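Maintenance Requests > Staff Flats > Kitchen > Sfeir House, Flat 2

Slow drain and water under the sink, black counter kitchen

Status: Open, waiting on part
Opened: 2025-01-26
Category: Plumbing / Kitchen
Priority: Normal
Location: Sfeir House, flat 2, kitchen sink and the cabinet below it

Original request

The kitchen sink is draining slowly and there is water on the floor of the cabinet underneath. I first saw the water when I took out the trash bags and the bottom of the roll was soaked. I wiped it up and put down a dry towel and the towel was wet again the next morning. It isn't a flood, but the cabinet floor is swelling near the back and I would like it looked at before it gets worse.

The slow drain may be a separate problem. A full basin used to go down in less than a minute. Now I can go make toast and come back and there is still water in it.

There is no leak from the counter side by the small oven as far as I can tell. I checked there first, because that stretch is where the kettle gets filled and splashed. The counter in that part of the kitchen was dry under everything when I moved it. 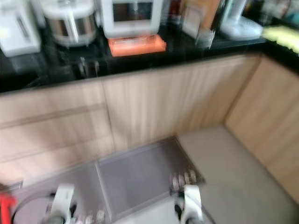
I went along the lower cabinets with a flashlight and opened all of them. The only wet one is the sink cabinet. The ones on either side have dry floors and the boxes stored in them are fine.

Things in the cabinet now: nothing. I emptied it out so whoever comes can get in. The cleaning stuff is in a bucket by the back door.

Reply from maintenance desk

Thank you for the report. Before we book a visit please try the following and add the results to this ticket.

1. Take out the strainer and clear anything caught in it.
2. Run hot water only, two minutes. Check the cabinet with a flashlight while it runs.
3. Turn off the hot. Run cold only, two minutes. Check again.
4. Fill the basin halfway, then let it go all at once. Check the trap and both slip nuts with a dry paper towel.
5. Run the filter tap by itself.
6. Pull the hose on the main faucet all the way out and let it go back.

Don't use a chemical drain opener. If one has already been used, write that here so the plumber knows before opening the trap.

Also please tell us which faucet is fitted. Our sheet for this building lists a Varura pull-down in some flats and an older model in the others.

Reply from tenant

No drain opener used. I don't know the brand of the faucet. It's the tall one with the spring on it, and the filter tap is the separate one at the back right corner with its own levers.

Results:

1. Strainer had some rice and a piece of label in it. Cleaned. No change in how fast it drains.
2. Hot only, dry underneath.
3. Cold only, dry underneath.
4. Half basin let go at once: wet paper towel at the lower slip nut. Not a lot, a ring about the size of a coin.
5. Filter tap by itself: one drip from the fitting on the supply side after a while. I had to wait for it. I collected it in a jar lid.
6. Hose goes out and back with no trouble. The weight on it hits the shutoff valve on the way back but I don't think that matters.

So I have two wet spots, the slip nut and the filter fitting. 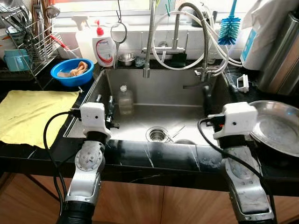
I tightened the slip nut by hand, a quarter turn, and repeated step 4. Paper towel came back dry the first time and damp the second. I didn't want to use a wrench on plastic so I stopped there.

The filter is a Cliditz under-sink unit. The sticker on the housing says the cartridge was changed in July. I have not touched it.

Reply from maintenance desk

Good, that narrows it down. Hand tight is correct, please leave the wrench alone. The washer in the lower slip nut has probably gone hard. We'll bring one.

For the filter fitting, close the small valve on the line that feeds the filter (quarter turn, handle across the pipe) and leave it closed overnight. Put a dry paper towel under it. If the towel is dry in the morning we know it's the fitting.

For the drain, please try a plunger if you have one. Cover the overflow with a wet cloth first if the sink has one.

Reply from tenant

Valve closed at night, towel dry in the morning. It's the fitting.

Plunger: worked it for several minutes. A lot of gray stuff came up. It drains faster than before but still not right. With the basin half full it took 54 seconds by my phone. After a second round with the plunger it was the same.

There was no overflow hole that I could find.
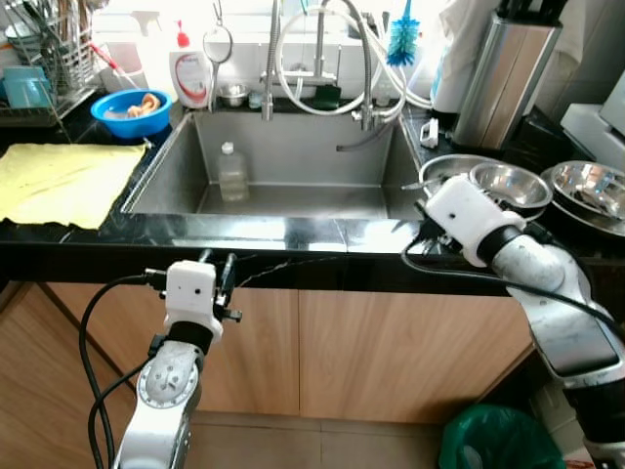
I have been washing up in a plastic bowl and emptying it outside, so the sink is getting very little use. I would like to have the filter tap back when possible. We use it for all the drinking water.

One more thing for the plumber: the shutoff for cold is stiff. It does close but it takes two hands.

Visit note

Lower slip nut washer replaced. Old one cracked on one side. Trap taken down and cleaned, heavy grease in the horizontal section. Ran a hand snake from the wall stub, got soft resistance and cleared it. Half basin now goes down in 21 seconds. No water at either slip nut after three fills.

Filter fitting: compression sleeve is scored. Not carried on the van. Ordered from Sokero. Feed valve left closed and tagged, so no filter tap until that is in.

Cold shutoff is stiff but holds. Leave alone for now, replace if the water is off for another job.

Cabinet floor: swelling along the back, still solid. Leave the doors open so it can dry.

Reply from tenant

Dry underneath since the visit. Doors are open. Please let me know when the sleeve comes in, any time of day is fine.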